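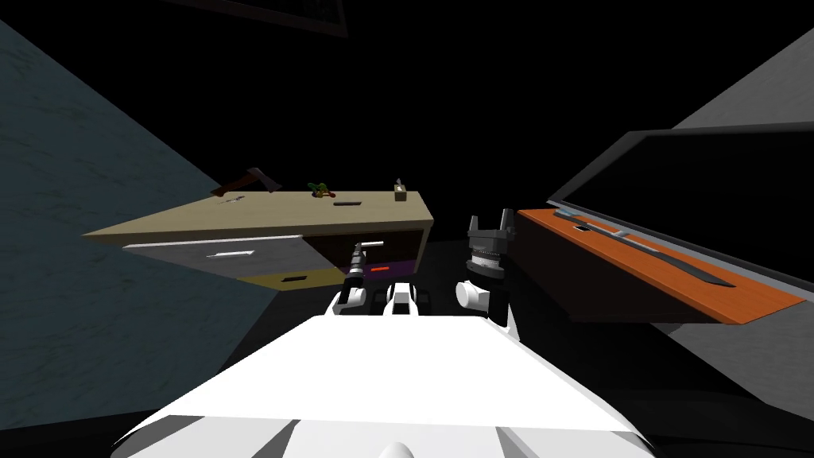 Larora Render Service: Frequently Asked Questions

The service will not start after a Windows update. What should I check?
Open the Services console, find Larora Render Service and set Startup type to Automatic (Delayed Start). Click Apply, then Start. If error 66 is returned, the license file is missing from the program data folder.

Can I run it next to Dallitz Backup?
Yes. Both programs use port 7466 by default, so change one of them before the first restart. The setting is on the Network tab.

Why are my previews blank?
The graphics driver is out of date or the cache is full. Update the driver first. Then clear the cache from Tools, Maintenance. The cache limit is 200 files and cannot be raised in the Home edition.

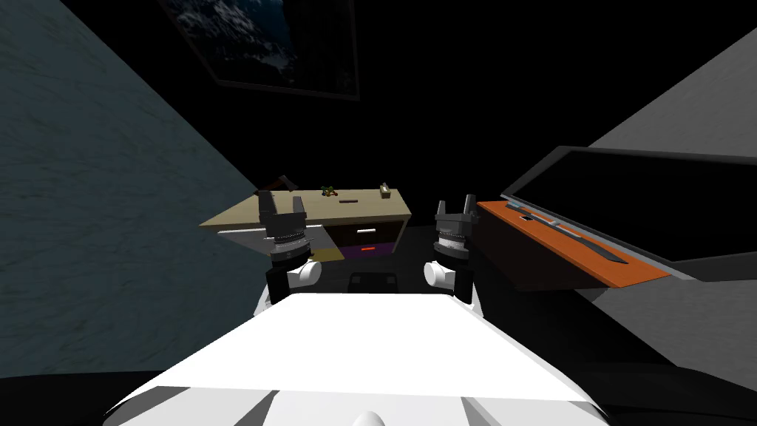 What does the preview quality setting change?
Preview quality controls shading and edge smoothing only. It has no effect on saved output. Low is enough for checking position, for instance whether both grippers are open and pointing upward in front of the desk. Use High when the faint gray shading along the creases of a white body has to be judged. Changes apply to the next preview, and open windows must be refreshed with F5.

How do I move my settings to another computer?
Export the profile from File, Profiles. Copy the file to the new machine and import it before adding any projects. Profiles from version 40 and earlier must be converted with the Brismont tool.

Who maintains this page?
Anas Badawi and Nabila Tawfik. Last revised 12th January.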